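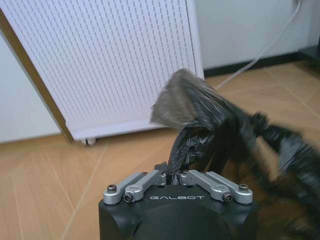
**Signe Briem**
*Redactora de la sección de Cocina y territorio*

El pan de centeno que se hace en Tamusero tarda un día entero en cocerse, y quien lo prueba por primera vez suele pedir un segundo trozo antes de haber terminado el primero. Yo pedí un tercero. Es oscuro, húmedo, casi un bizcocho, con un dulzor que no viene del azúcar (la receta lleva muy poca) sino del propio grano, que pasa tantas horas a fuego bajo que acaba sabiendo a malta, a café flojo, a corteza de algo que no sabría nombrar.

Llegué al pueblo un sábado de junio con la idea de quedarme una noche y me quedé cuatro. Tamusero tiene 293 habitantes, una iglesia, una tienda que abre cuando abre y un horno comunal que lleva encendiéndose desde antes de que nadie pensara en anotar la fecha. El horno está al final de una cuesta bastante seria, detrás del lavadero, y se huele mucho antes de verlo.

Lo lleva Skarphéðinn Laxdal, que aprendió de su tía y que habla del centeno como otros hablan de vinos. Me tuvo media mañana metiendo la mano en sacos. «Este es del llano, este es de arriba, ¿no lo notas?» Al principio no notaba nada. Al cuarto saco empecé a notar algo, ¡y qué alegría! El de arriba es más áspero y huele a hierba seca; el del llano parece talco.

En el horno caben 35 moldes, todos con tapa, todos abollados. La masa entra a las seis de la tarde y sale a las seis de la tarde del día siguiente. Entre medias se alimenta el fuego muy poco y se duerme mal, porque siempre hay alguien que sube a mirar. La noche que me tocó a mí subí tres veces sin que hiciera ninguna falta, con una linterna y una manta por los hombros, y las tres encontré a otra persona sentada en el banco de piedra con la misma excusa.

## Una masa madre con apellidos

Cada familia guarda su masa madre y cada masa madre tiene nombre. La más famosa es la Nodetti, que pasa de casa en casa desde hace varias generaciones y que se presta, pero no se regala. Rohani Rondonuwu la tuvo en su cocina todo el invierno pasado. Vino a Tamusero a traducir una novela, alquiló la casa de la esquina y terminó levantándose de madrugada para darle de comer a un tarro de cristal.

- Es muy agria y muy lenta - me contó mientras le quitaba la tapa con un cuidado enorme -. En enero no subía nada y yo creía que la había matado. Luego llegó marzo y se me salió por toda la encimera.

Con ella hizo el mejor pan que comí en todo el viaje: una hogaza baja, de miga apretada, cortada finísima y con mantequilla salada por encima. Le pregunté por las proporciones y se rió. Mide con una taza sin asa que venía con la casa.

Las medidas son, de hecho, el gran tema de conversación del pueblo. Halfdan Bach, que fue maestro y hoy guarda las libretas del horno, ha reunido 198 recetas escritas a mano y no hay dos que coincidan. Unas piden suero de leche, otras agua de cocer patatas. Hay una que lleva cerveza y otra, firmada solo con una R, que manda añadir «el miedo justo» de sal. Nos pasamos una tarde entera discutiendo cuánto sería eso. Yo digo que una cucharadita rasa.

## Del horno a la mesa

Durante años el pan casi no salió del valle. Ahora baja una furgoneta los miércoles hasta Pivis, donde Asger Østergaard tiene una casa de comidas con seis mesas y lo sirve de todas las maneras imaginables: tostado con arenque, desmigado en una sopa fría de suero, incluso en helado. El helado me daba cierta pereza y resultó ser lo que más recuerdo, con las migas caramelizadas en mantequilla y un punto de sal que las hacía crujir.

Østergaard compra también el molido grueso de la fábrica Ragnarsson, la última del valle que trabaja con piedra. El año pasado salieron de allí 1283 sacos de harina de centeno, y en el almacén me enseñaron orgullosos la pizarra donde los van apuntando con tiza. Si van, pidan el salvado que queda en el cedazo: lo dan casi regalado y en unas gachas con manzana es una maravilla.

## Para intentarlo en casa

Se puede, con paciencia y un horno corriente. Molde con tapa, engrasado a conciencia, tres partes de centeno por una de trigo, masa madre activa, suero de leche, una cucharada de melaza y sal. La masa queda como un barro espeso y así debe quedar. Cien grados, doce horas, un cazo con agua en la base. Luego hay que envolverlo en un paño y esperar al día siguiente para cortarlo - yo nunca aguanto - con un cuchillo de sierra mojado.

El mío salió torcido y un poco crudo por el centro. Me lo comí entero en dos días y ya tengo otro en el horno.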